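Setting up the Pulel cell, part 2: wrist view and table height

1. Load the Skosska scene and set the table offset to 112 mm. I always start here, even if it was fine on Thursday!

2. Open the wrist view.
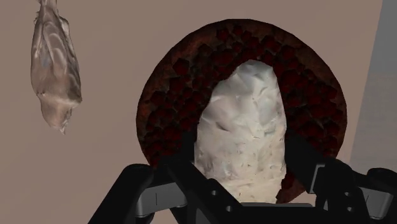 Finger alignment comes next, and I do it by eye first (call me old-fashioned). Jog until both black finger pads stand either side of whatever you're lining up on, like the lumpy white thing in my view, then save the pose as Pillai 1.

Note: if the pads look uneven, re-zero the gripper before you touch anything else.

3. Switch to the room view and run the slow reach test at 23 per cent speed.

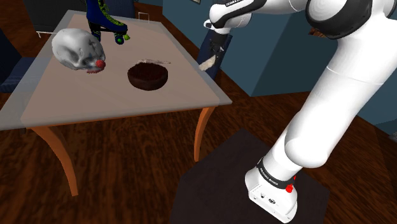
It takes some 55 seconds, so grab a coffee. Caution: don't change the offset while it's running, or you'll be back at step 1.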